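Satellite watching from the back yard: the stuff I wish I'd known

I've been going out to look for satellites for 11 years now, mostly from a lawn chair, and people keep asking me for the little tricks (the household kind, not the telescope kind). So I finally typed up the ones I use all the time.

Start with your eyes. Mine need a good 20 minutes away from the kitchen lights before the faint passes show up, and one glance at a bright phone sends me back to the beginning. I tape two layers of red cellophane over the screen – the kind you wrap gift baskets in – and turn the brightness all the way down. A bike tail light on its dimmest setting is fine for finding your mug.

Print the pass times before dinner. I write start time, direction and height on an index card with a fat black marker, because pencil disappears completely under red light. My friend Kenta Iwasaki writes his on masking tape and sticks it to his sleeve, and I have to admit I stole that one for windy nights!

For height above the horizon, hold your fist out at arm's length. One fist is ten degrees, near enough. Two fists up over the neighbor's chimney and you're looking in the right spot.

Binoculars fog up in July around here as soon as the grass gets damp. Leave them on the porch in their case for half an hour so they cool off slowly, and put the caps back on between passes. If they do fog, don't wipe them. I wave mine in front of a hair dryer on the cool setting and go back out. Grit on the lens comes off with a blower bulb first, then a clean microfiber cloth, working from the middle out.

Now, the indoor part. Sooner or later you'll want to fix a loose hinge on the case or build one of those little tape-measure antennas, and you need somewhere flat to do it.

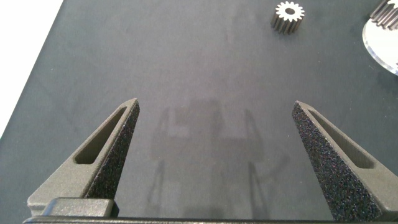
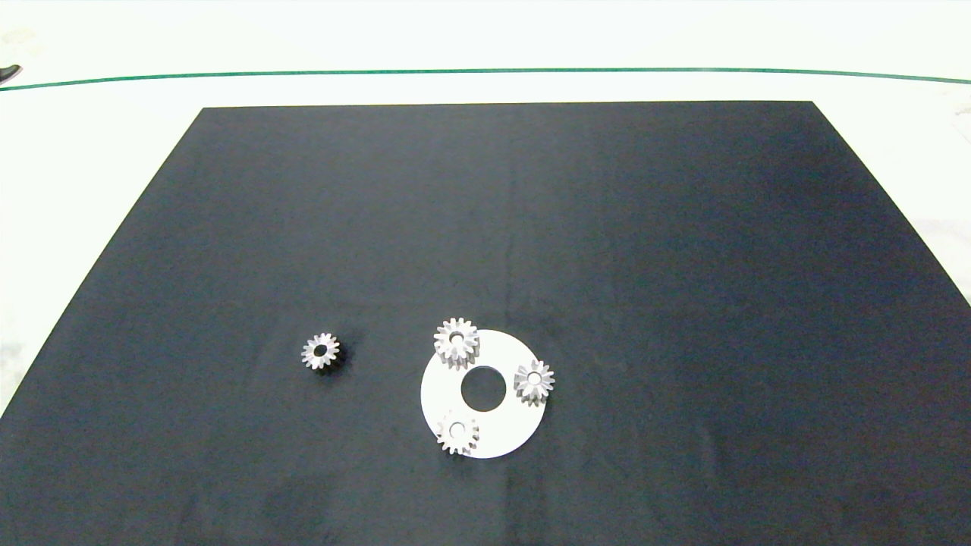

The antenna is the most fun I've had for the money. Mine is cut from an old steel tape measure, and the whole thing cost me less than a pizza. Sand the paint off where you're going to solder or the solder just beads up and rolls away. Cut with tin snips, wear gloves, and cover the ends with electrical tape right then, while you're thinking about it (I have a scar on my thumb from "later"). Tiny screws go in a muffin tin, one cup per step, left to right.

Label your cables at both ends. Bread bag tags work great and they're free. And coil them over-under so they don't kink, which took me a whole winter of practice.

For charging, Monday is my battery day. Everything goes on the charger after supper whether it needs it or not, headlamp included.

One more for cold nights: put the spare batteries in an inside pocket, not the bag. I also fill a thermos with hot water first, dump it, then pour in the cocoa. It stays hot for the late pass, and if clouds roll in you still have cocoa.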